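Review: Prudholm Tinisska 2 smartphone case
Aug 2, 2020

The Tinisska 2 is the second protective phone case from Prudholm and replaces the model withdrawn in May. It is sold in black, grey and a clear finish, and was assessed over 18 days of ordinary office and household use.

Fitting the case is straightforward. The corners should be pressed into place first and the long sides afterwards. The cut-outs for the charging port and speaker are accurate, although the opening for the mute switch is narrow and may trouble users with larger fingers.
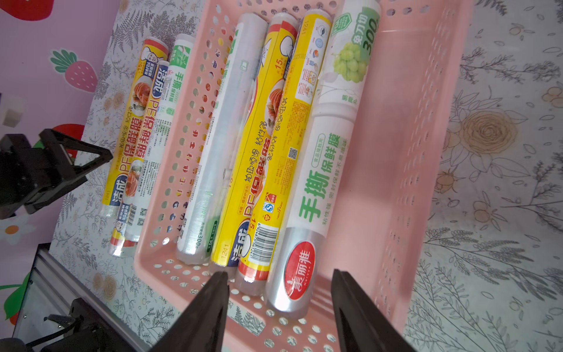

Rolls of cling film in a pink basket.

The raised lip around the display is deeper than on the Salian case reviewed previously. It adds 46 grams to the handset with the optional battery plate attached, and wireless charging is not possible while the plate is in use. Grip is good. The clear version marks easily and requires regular cleaning - a damp cloth is sufficient.

Buttons remain firm under the cover. The volume keys need slightly more pressure than before, and reviewers using the Amen screen protector reported lifting at the lower edge when both products were fitted together.

The Tinisska 2 is recommended for general use. Buyers who depend on wireless charging should choose the version without the battery plate.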